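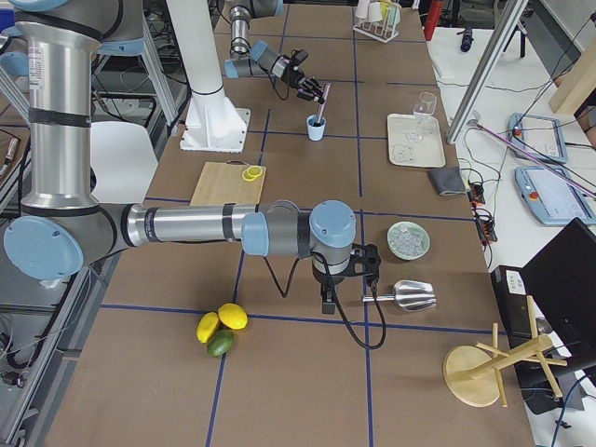
Bovel drink station: finger comparison
Maintainer: Hongjun Bai
Last update: 2023-07-29

Episodes from a two-arm drink station, recorded to compare two finger sets on the same task, Plimetti (short) and Gudstead (long). There are 80 episodes per set. Each is one drink: ice, citrus, stir.

Setup
Both arms work over one taped table. The tape grid is for resetting props between episodes and is not used by the controller. Grip force was fixed at 20 N for the thin tools - the stirrer slips below that.

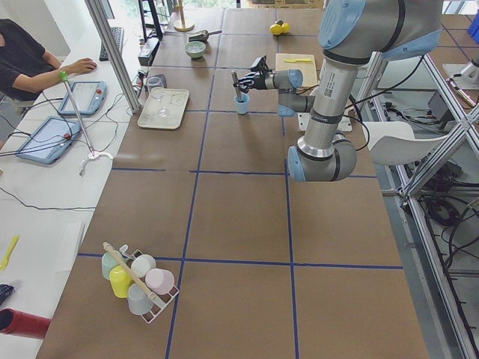 Metal rod in the light blue cup, held in the gripper.

Files are split by finger set, then by episode. Joint states are logged at 55 Hz. Camera clocks are synced at the start of each episode only, so expect a little drift in the long ones.

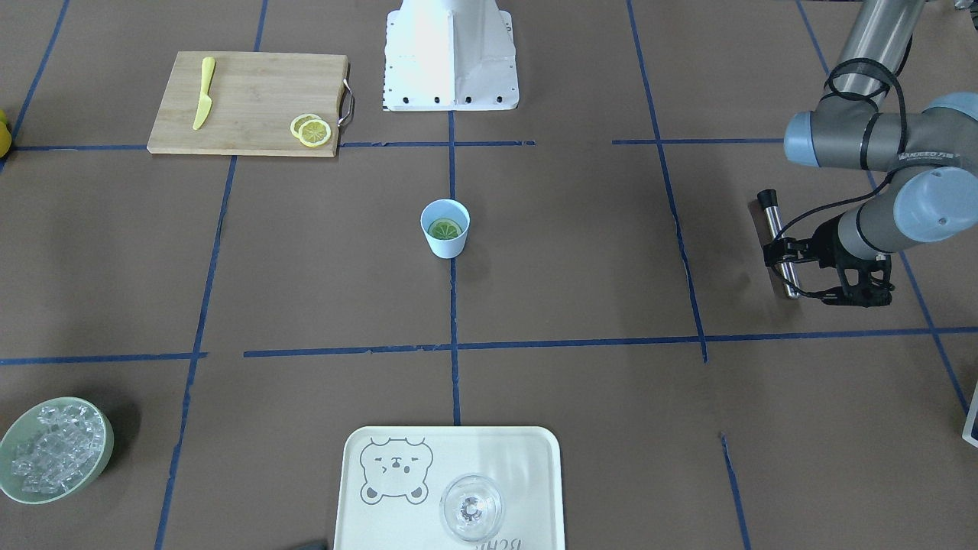

Known issues
- Rod angle in the fingers varies between episodes. We did not correct for it.
- Clear glasses are missing from most depth images.
- Episodes made in March use the old Tabrizi controller settings. Leave them out when comparing cycle times.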